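The Bell at Sinder 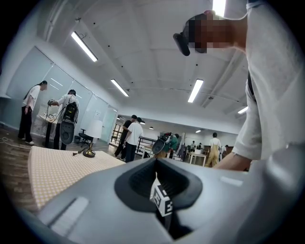 A white shirt, long sleeves, seen close.

My grandmother ironed on Thursdays, and she ironed the way other people pray, with her eyes half shut and her lips moving a little. She had one good white shirt in the house, and it had belonged to Mervyn Dunmore, who went down the river to Widon one July to see about a bell and was expected home by supper.

The bell was for the church at Sinder, which had been without one as long as anybody could remember. The old one was cast in 1866 and cracked the first winter, and after that the sexton had to beat on a plow blade. Mervyn had 500 dollars sewn into his coat, most of it from the Urnetti sisters, who were deaf as posts and wanted a bell more than anyone.

He didn't come home for supper. He didn't come for the harvest either, and by then people had begun to say things about the money, though never in front of my grandmother, who would put down whatever she was holding and look at them until they remembered an errand.

She kept the shirt ready, and every Thursday she took it off its hook and sprinkled it and pressed it, collar first - she was very firm with me about the collar - and hung it back by the stove. I asked her once if it wasn't already smooth from last week. She said a shirt gets tired of waiting, the same as a person, and it shows in the elbows.

I was nine when the wagon came. It was raining hard, and the driver, a patient man named Mahmoud, had walked beside his mules for the last 50 miles because of the weight. Under the canvas was the bell, green on one side and bigger than our stove, and up on the seat, thin as a rake and holding his hat in both hands, was an old man I had never seen before.

My grandmother went out on the porch and studied him for a good long while.

"You're wet through," she said, and went in to get the shirt.

Contact the editors | Copyright 2022, all stories remain with their authors | Back to top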